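Lợi Lò, ou la patience du planificateur

Chez Zodeo, Lợi Lò écrit le logiciel qui décide par où passe le bras, et il en parle volontiers, longuement, comme d'un vieux jardin. 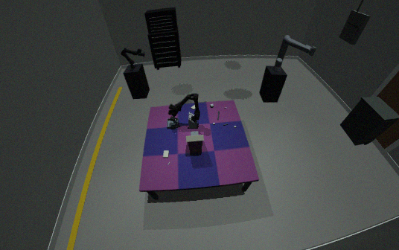

« Au début, on voulait le chemin le plus court, évidemment, et le bras frôlait tout ! » Depuis septembre, son planificateur, Curko, préfère garder ses distances — quitte à perdre un peu de temps. Chaque nouvelle version passe 900 essais en simulation, et Lợi relit lui-même les échecs, un café à la main.

« Les petits objets, c'est ce qui me tient éveillé. Un gros obstacle, on le contourne, mais une pièce minuscule, la perception la perd dès que le bras passe devant. » Il cherche encore comment la garder en mémoire.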